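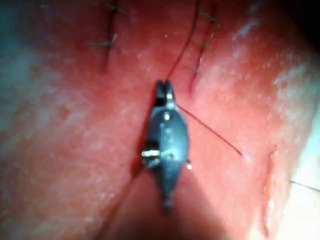 ## Suturing station, Stallik bench, July 16, 2021

Entered by Fergal Mac an tSaoi. Closures on the Stallik bench are now tied by the two instruments under the Grelari controller. Technicians no longer hold the needle driver.

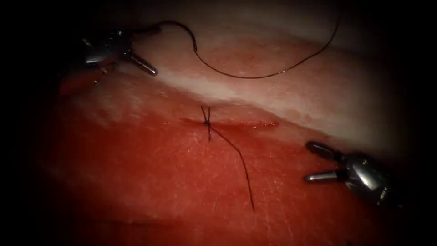 Hạnh Mạc has moved from tying to review. She reads the thread tension log and marks each closure for pass or rework. The log stands at 1,334 entries. 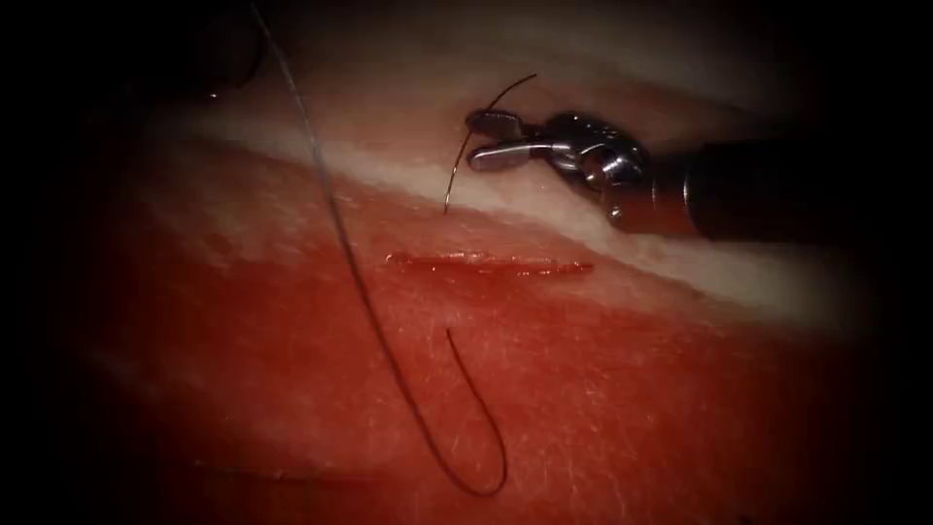
Who stops a run if the thread snags?

The reviewing technician does, from the Hayes panel.
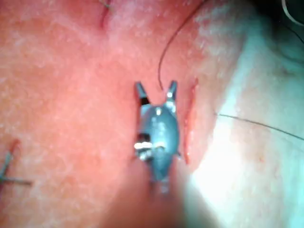 Review shifts are limited to 20 minutes. Hand tying practice is kept at three sessions a week.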